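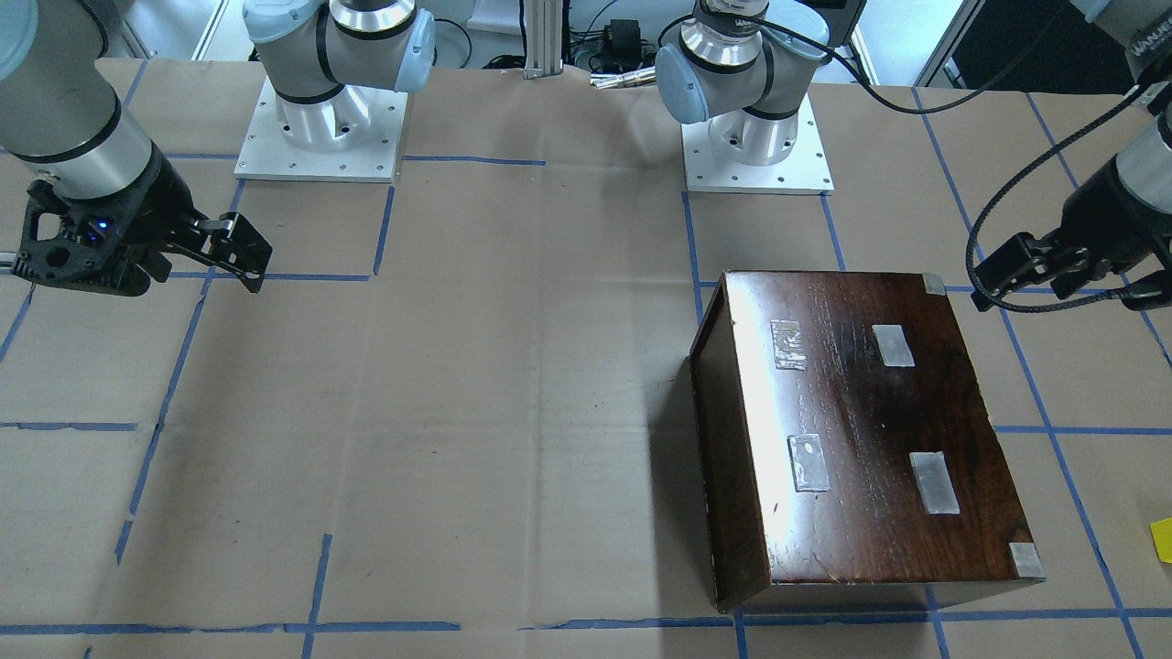 Table with the kraft paper down, taped in squares.

Notebook > Bindery > Tarnden ledger
Entries Materials Recipes Jobs Archive

February 1, 2024

Tarnden ledger, paste and lining tests, continued.

Checked the test strips from Monday's batch before doing anything else. Cold in the bindery overnight, heater had switched itself off again. Humidity was higher than I like, so I gave the strips another hour under the lamp side of the room before peeling.

Recap for anyone picking this up. The Tarnden ledger is a stationery binding, half calf over boards, 191 leaves, ruled by hand in red and a faded blue. Spine leather is gone to powder along both joints. Old lining is a coarse brown paper stuck with animal glue that has turned to something like toffee brittle. Text block is sound apart from the first two sections, where the sewing has broken at the tail. We want a lining that lets it open flat at the centre. It will be read from, and people lean on ledgers.

Strips so far:

A - wheat starch paste, cooked thick, cut with water once, kozo lining. Peels clean, paper fibre comes up a little on both sides. Still the one to beat for strength.

B - same paste, aero linen in place of the kozo. Stronger, as expected, but stiffer through the fold. After repeated opening by hand it has a definite memory and wants to sit half shut. Fine for a board attachment, wrong for this spine.

C - methyl cellulose alone. Let go at the corner when I flexed it. Useful for softening the old glue and nothing else on this job.

D - paste and methyl cellulose mixed, equal parts by volume, kozo. Slower to grab, which I liked, as there was time to shift the lining and brush it down. Peel was weaker than A but still tore fibre. Opens better than A. I think the softer film is doing that.

E - the Wultitz machine-made repair paper, 90 gsm, with straight paste. Too heavy. It cockled at one end and the grain is not as marked on the sheet, I had to tear a corner to find out which way it ran. Will write to Wultitz about the marking. The paper itself is decent and I would use it for guards on something large.

Decision for now is D for the first lining and A for the second, narrower one over the top. Want to see that pair on a dummy before it goes near the ledger.

Paste notes. Today's batch was one part starch to five of water, soaked overnight, cooked in the double boiler until it went translucent and then kept going longer than felt reasonable. The last batch was undercooked and it showed, chalky on the brush and a grainy drag when spread. This one strained properly, through the horsehair sieve, wooden spoon, three passes. Jar is in the fridge with the lid taped. Bin it after seven days whether it smells or not. Monday's jar had a grey bloom on the surface and somebody had put it back on the shelf, so please look before you use.

Spine cleaning. Did the tail end of the ledger only. Laid the poultice (methyl cellulose, thick, over a strip of thin tissue) and left it under polyethylene. First lift was too early, the glue was still hard beneath a slimy skin. Second lift, glue came off with the bone folder in long soft curls. Worked from the centre of the spine out to the shoulders. One place near the tail kettle stitch where the thread is held by glue and not much else, so I stopped there and left it dirty. It can be cleaned once the new sewing has taken the load.

Colour of the waste was darker than the head end sample, almost black. Might be soot, might be a later repair with a different glue. There is a bit of newsprint under the old lining on that side, a column of shipping notices, no date on it that I could find. Lifted in one piece and gone into a polyester sleeve with the job number. It should go back to the owner with the ledger.

Press. The Procházka standing press is pulling to the left again. I shimmed the platen with two strips of greyboard and it came up level enough for the dummy, but I would not put the text block in it like this. The thread wants cleaning and waxing and I suspect the lower bearing plate has worn. Until somebody has had it apart, use the nipping press for anything that matters and keep the pressure light.

Leather. Had a look through the calf. Two skins close in colour to the original, one a shade too red. The browner one has a vein running across the neck that would land on the front board if we cut it the obvious way, so turn the template and lose some of the belly. Paring can wait until the linings are on and I have the actual spine width. Edge of the knife is fine, strop before starting.

Made the dummy this afternoon from offcuts of the ledger-weight rag we bought in for Pitholm. Sewed on tapes to match, same thickness near enough, rounded it lightly. Pasted up with D and put it in the nipping press between silicone release and blotter. Blotters changed after half an hour and again before I left.

Broken sections. Not started. Plan is to guard the outer folds with thin kozo, pull the old thread only as far as the first sound station, and link the new thread in there with a weaver's knot laid flat. 18/3 linen looks right against the original but I want to compare a length of the old stuff under the loupe first. If it is finer than it looks we will get swelling at the tail and the whole thing will sit crooked on the shelf.

To do:
- dummy out of the press, open and close it a good few times, write down where it cracks or doesn't
- second lining on the dummy, paste A
- thread comparison
- photograph the spine before any more cleaning, head and tail, with the scale
- order more blotter, we are down to the creased ones
- ask Pitholm whether they want their remaining rag back or credited
- heater timer

Hold the ledger flat in its box with the foam wedge under the loose board. Don't stand it up, the front joint is only hanging on by the pastedown.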